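September 2026

Second week of the Prurnell trial and I have become a person with opinions about the folding of cloth. The kit is on loan from Jekley for 20 days, after which we either pay up or put it all back in the foam, and I've already lost the diagram for the foam.

Setup ate most of the morning. The manual has 88 pages, 14 of them devoted to not pinching your fingers and one to the calibration routine, which refers you to a section on the website that refers you back to the manual. I rang support and was put through to a cheerful recording. Tried it again after a cup of tea and it calibrated first go, so the tea goes in my notes as a dependency.

Spent the rest of the day on cloths. The brochure promises "effortless handling of soft goods". My own standard of effortless involves less leaning over with my breath held. 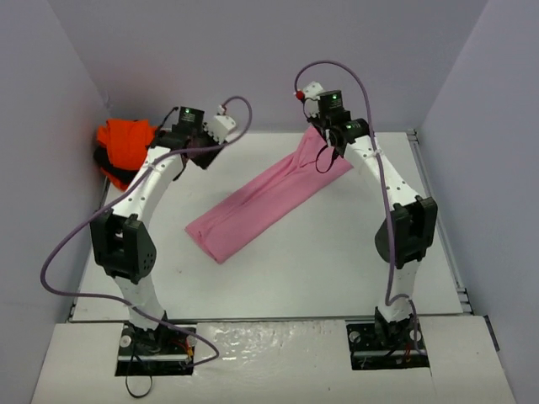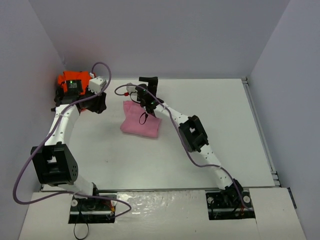

Pink cloth, both arms, orange one over in the corner.

The price is the sore point. Bronum want less for their 2-arm kit, but you supply your own software and, I suspect, your own weekends. Bukhari's is a lovely grey colour and costs as much as a decent used ute. Jekley sits in the middle and throws in a year of updates, the first of which changed the name of every menu.

Still, I like the arms more than I meant to. They're light, the joints are easy to get a screwdriver into, and the green lights are a comfort when everything else is sulking. I'd mark it down for the cables, which go wherever they please.

Must email Jekley tomorrow to ask what counts as fair wear and tear. Must also find that foam diagram. Leftover curry for tea, folded nothing at home.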